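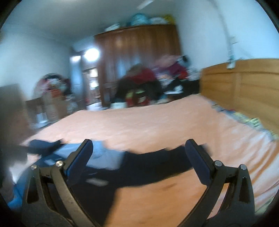 September, open day notes, written up the same evening with my feet on a chair

Doors at 10, first people in by five past, and it hardly let up until we closed. Fredy Villanueva did the welcome and I looked after the hand-held gripper table, where visitors could pick the thing up and try folding clothes with it. I had 12 garments in the basket to begin with and got 11 back, so if anyone finds a gray child's sock in their coat pocket, please bring it home to me!

What people liked best was the squeeze. They expect a trigger like a toy, and then they feel the fingers close and they slow right down, and you can watch them start thinking about how they pick up a sleeve at home. A retired tailor from Beltska stayed for the better part of an hour (I gave him my stool) and showed me that he always takes trousers by the waistband first and lets the legs hang before he lays them down. I had been telling everyone to start at the hem. I tried it his way after lunch and I think he's right, at least for the heavier pairs, so let's put both ways in the instructions for now.

Hanyu Xia ran the playback on the big screen. The home bedroom recordings went over much better than the ones from our own bench, and one lady said it was a comfort to see a bed with laundry on it. We have 127 clips on that drive and got through maybe a quarter. The Jemal people asked how many we want before the arm gets a turn, and Hanyu told them 1000, which made their eyes go wide.

Small things, before I forget them:

- Pads want a wipe every hour or so when there are children about. Jam, mostly.
- The Borby stand wobbles on the left. Folded card under the foot held until closing, but it needs a proper fix.
- Dark clothes on the dark tablecloth were hard to follow from the back row. Bring the pale one next time.
- Cerkow want a visit of their own, 5 people, mornings are best for them. Fredy has the phone number.

Gripper is back in its case, top shelf. Basket is still in my car.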